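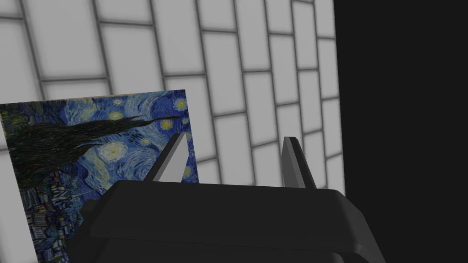

Does the simulation model really come with the gripper, or is it an extra, a reader wanted to know, and would the thing be any use without an arm to put it on?

It comes with it, yes! Every Murnard kit includes the files, and you can have a good play with them before you've so much as found a screwdriver. I do most of my own fiddling that way now, with the dark body and pale fingers on the screen, a tiled wall behind and the Starry Night panel to reach for. The panel is a lovely awkward thing to practise on (flat, wide, a thin edge to get hold of) and I've spent more evenings than I'd like to admit lining one finger up with the side of a Van Gogh.

As for having no arm, the gripper will open and close on the bench quite happily with only the board and a power supply. A couple of people at Stikdale started exactly like that.

MURNARD TWO-FINGER GRIPPER KIT
Version 3. Built in small batches at the Stikdale shared workshop.

What it is

The Murnard is an electric gripper for small home-built arms. I started it because I wanted something to hold flat parts while I glued them, and the ready-made grippers I could afford had fingers like garden spades. Mine are tapered, so they'll get into the gap beside a thing as well as around it. One motor drives both fingers and they always meet in the middle — handy when your arm, like mine, is never quite where it says it is.

Version 3 weighs 1,231 g with the mounting plate on. Version 2 was 1,330 g, and if you have a light arm you will feel that difference at full stretch. Nearly all of it came out of the lower housing, which I'd made far too thick the first time round.

In the box

Body, top plate and lower housing
Two fingers, plus a spare pair
Fernandes drive motor, already wired
Meltach control board
Mounting plate and a bag of bolts
USB lead
Printed build guide
Link to the simulation files

You'll need your own power supply, a set of hex keys and a drop of thread lock. The guide says blue. Please use blue, I once used the other sort and had to drill the bolt out.

Size and reach

Widest opening: 52 mm
Weight: 1,231 g
Recommended finger overlap on flat panels: 10 mm
Fingers: removable, two bolts each

Putting it together

Allow an afternoon. The motor goes in first, then the slides, then the top plate, and I'd leave all the plate bolts a bit loose until you've run the fingers in and out by hand. If they catch halfway, the slides are out of line. Loosen, wiggle, try again. Mine took three goes and I designed it.

The Meltach board has a light that blinks twice when it has found the motor. If it blinks once and stops, turn the motor plug over. It does fit both ways round, I'm sorry to say, and I haven't found a better plug that goes through the hole.

About the simulation files

There's the gripper model itself, with fingers that move over the same range as the real ones, and a starter scene with the wall and the painting panel. Swap the picture for anything you fancy. I've kept the lighting soft and plain so it'll run on an older laptop, and mine is very old.

A word of warning on the grip force setting: the simulation is kinder than life. A grip that holds a panel nicely on the screen may want turning up a notch on the bench, and a thin board may want turning down, so start low and have a cushion underneath. You can save your settings from one and load them on the other, though I still check the closing speed myself before I put my hand anywhere near.

Spares

Fingers, slides and plates are all sold singly. Version 2 owners can fit the new fingers straight on, but the new lower housing won't take the old motor bracket — you'd need both parts, and I do them as a pair.

Ordering

The next batch goes out in June. If you use the Stikdale workshop you can collect from the shelf by the lathe and save the postage. Everyone else, pick your plate pattern from the list when you order, and if your arm isn't on it, send me the bolt spacing and I'll cut one to match.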